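Tighten the Fingers Before You Touch the Code
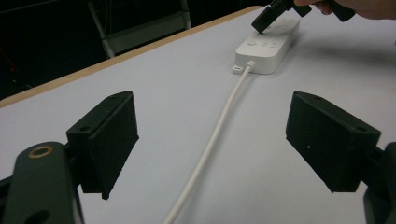 Handheld grippers and a power strip on the white table.

I have an opinion about grippers, and it has cost me a couple of lunch invitations, so I may as well write it down. When a robot cell starts missing its grabs, the first tool out of the drawer should be a hex key. The laptop can stay shut for ten minutes. It won't mind!

I look after the handheld grippers and the arm cell at a small shop called Akska, out on the Droltmont road. The handhelds are what people use to show the arm a task, and the arm then tries to do the same thing with the same style of fingers. So if the fingers on the handheld are off, you're teaching the arm with a crooked ruler. You can collect 600 demonstrations that way (we did, in September) and every one of them will be a little bit wrong in the same direction.

Here's how that went. The job was power strips: press on one end, steady it, move it, put it down again. The arm kept closing a hair to the left. Everybody had a theory. The lighting had changed, the training run was too short, the table was too shiny. Yolanda Cuervo, who was running the Skyrme project with me at the time, spent most of a morning reading logs. I read them over her shoulder and nodded a lot, and I was no help at all.

Then I picked up the handheld to move it out of the way and felt one of the finger blocks wiggle. One screw. It had backed out far enough that the block could rock when you pressed on something hard, and a power strip is something hard. Sponges and cloth had never shown it up.

My complaint is that we treat the fingers like the tires on a rental car. They're somebody else's problem until they go flat. The software gets version numbers and a change log and a meeting. The fingers get replaced by whoever is standing closest, with whatever screws are in the dish. I've pulled three different lengths of screw out of one pair, and one of those was bottoming out in its hole, so it felt tight under the key and held nothing.

What I do now takes less time than making coffee. Before a session I close the fingers on a strip of paper and tug. If it slides out of one corner and sticks in the other, the pads aren't meeting flat, and I stop right there. I push each block sideways with my thumb. I open and close the thing a few times with my eyes shut, which gets me funny looks, but you can feel grit in a pivot a long time before you can see it. Then I wipe the faces, because skin oil and tape glue build up on them and a slick finger behaves like a weak one.

Every 1,000 cycles the blocks come off completely. New screws, a dab of the removable threadlocker, and both sides snugged up evenly, going back and forth between them so that one doesn't pull the block crooked. I write the date on masking tape and stick it to the storage box. Yes, masking tape. We had a very nice spreadsheet once and it stopped being filled in at row 212.

The table gets looked at too. I like a plain light one, wiped down, with the cords you aren't using put away. When the object has a cord of its own, leave the cord on! People love to tuck it out of sight to make the task tidy, and then the arm goes off to a customer at Tendodcombe and meets a cord for the first time in its life. A cord pulls. It's stiff where it joins the body, and it can swing a light object around while you're still closing. I'd much rather fight with that on my own bench.

The argument I hear back is that a good enough model ought to cope with a loose finger. Maybe so! I'd like to see it. But a loose finger doesn't stay loose by the same amount, it gets worse through the afternoon, and I can't think why I'd ask clever software to chase a screw I can turn with my hand.

Yolanda still says I got lucky with the wiggle, and she may be right. She also keeps a hex key on her lanyard these days. We threw out the September batch and recorded it over with the blocks tight, and I've ordered a box of screws that are all the same length.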